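Why Is the Floor So Cold?

Put one bare foot on a bathroom tile and the other on the bath mat. The tile feels freezing. The mat feels fine. But if both have been sitting in the same room all night, they are the same temperature. Your foot has been fooled, and it isn't even sorry. 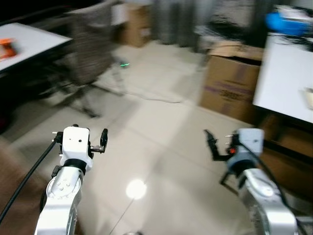

Drurton Children's Museum — Home Science Club

Your foot is warmer than the floor, so heat leaks out of it. Tile carries that heat away fast. A fluffy mat is full of trapped air, and air is terribly lazy about moving heat. What you feel as "cold" is your own warmth leaving without saying goodbye.

Try it with a metal spoon and a wooden one. Leave them in a drawer overnight, then hold one against each cheek. Grown-ups may stare. Let them.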